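Folding and Storing Sweaters: Common Questions
Skikness Home Care Pages
Updated 04/10/2022

Should I hang sweaters or fold them?
Fold them. A hanger stretches the shoulders of a knit, and heavy ones get longer over a season. Coat racks are fine for jackets.

Where is the best place to fold?
Any flat surface larger than the sweater with its sleeves out. A bed works if the top is firm. On a soft comforter the knit sinks in and the folds come out crooked.

How do I fold a turtleneck?
Lay it flat and smooth the body with your hands. Bring one sleeve across the chest, then the other. Fold the sides in, then bring the hem up toward the neck. Leave the collar folded down the way you wear it.

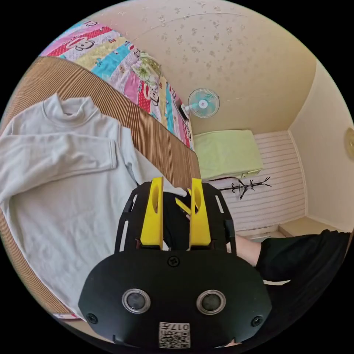 Light gray turtleneck on a bamboo mat, one sleeve folded across the chest.

Can I stack dark and light knits together?
Yes, once they have been washed a few times. Keep new black items in their own pile, as they can leave lint on pale yarn.

How high can a stack be?
Keep it under 15 inches. Put the thickest sweaters on the bottom.

Do I need to wash everything before storing it?
Yes. Moths go for sweat and food stains. Let each piece dry fully before it goes in the box.

When should I refold?
Once in the middle of storage, along different lines. We do ours in December.

Comments (3)

knitdrawer202: Does the collar go up or down for long storage? Mine gets a crease either way.

Skikness: Down, with a sheet of tissue inside the fold.

plainhem: I fold mine on the bed too. The bamboo mat idea is good, going to try it.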